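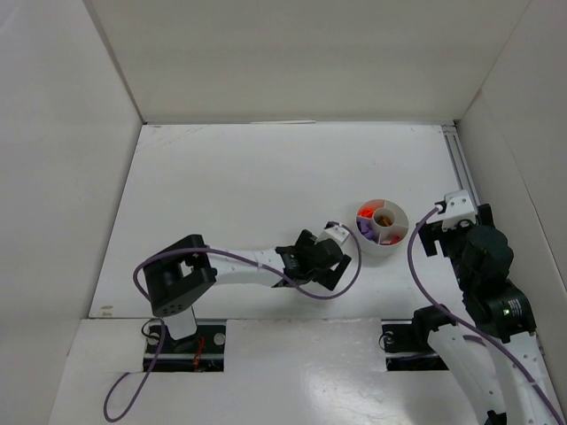 Page last modified: July, 16:40

Tolemo Reservoir Sediment Survey – Progress Report to the Zondton Water Fund

Reporting period: second half of the field season
Status: on schedule, one work item revised

1. Summary

Field sampling at the Tolemo reservoir is complete except for the northern inlet. The bathymetric survey covers the full basin, and a first storage curve has been calculated. Laboratory work on particle size is behind the sampling and will continue into the next period. No additional funds are requested.

2. Bathymetry

The survey lines were run at 100 m spacing across the main basin and at closer spacing near the dam, where the bed is uneven. Water level was read at the staff gauge before and after each run. The gauge had been re-leveled against the benchmark on the east abutment, and a small offset was applied to the earlier runs.

Dense weed along the western shore gave false bottom returns. These stretches were checked with a sounding pole and the echo sounder values were replaced where the two disagreed. The corrected points are flagged in the data set so that later users can exclude them if they prefer.

3. Sediment cores

The work plan called for 26 cores. All but 6 have been taken. The missing cores are those at the northern inlet, where low water kept the boat off the delta. They will be taken on foot or from a light raft once the access track from Bamamton is open again.

Most cores reached the old soil surface, which shows as a dark, rooty layer under the gray silt. In the deepest part of the basin the corer stopped short of this layer. Thickness there is entered as a minimum value – the true figure may be higher. We do not propose to repeat these cores with heavier equipment, as the effect on total volume is small compared with the error in the original valley map.

4. Inflow and suspended load

The sampler on the Ji stream worked through the period apart from one gap caused by a blocked intake. The intake has been raised and fitted with a coarser screen. Turbidity readings during the gap were estimated from the stage record and are marked as estimated.

Manual samples were taken during two high flows. They plot above the rating line used in the previous report, so the line will be refitted. Until then the annual load remains at about 3,000 tonnes and should be treated as provisional.

5. Changes to the work plan

The pilot test of silt fences on the Bamamton side has been moved to the next period. The landholder agreement covers the lower plot only, and the layout has to be redrawn to fit. Materials are in storage and the cost is unchanged.

6. Budget

Spending on boat hire is under the planned amount. Spending on laboratory consumables is over, mainly sieves and sample bags. We ask for approval to move the balance between these two lines. Staff time is as planned.

7. Next period

Remaining cores at the northern inlet
Particle size and dry density for all cores
Refitted rating line for the Ji stream
Silt fence layout and installation
Draft storage loss estimate for review by the Fund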